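3.2 Collection of demonstrations by remote control

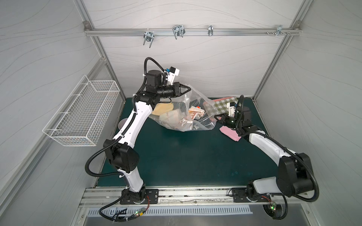
Figure 2. Bag packing task in the Prasley cell.

We collected 200 demonstrations of the bag packing task with the Budex remote control set. One operator moves both arms at the same time, and each demonstration starts from a new placement of the cloths. The most difficult part for the operators was to keep the bag open. In Figure 2 both grippers hold the plastic bag and stretch it between the two arms, while a checkered cloth is only partly inside. If one gripper loses the film - this was common in the first trials of July - the operator must grasp again, and we keep this correction in the data.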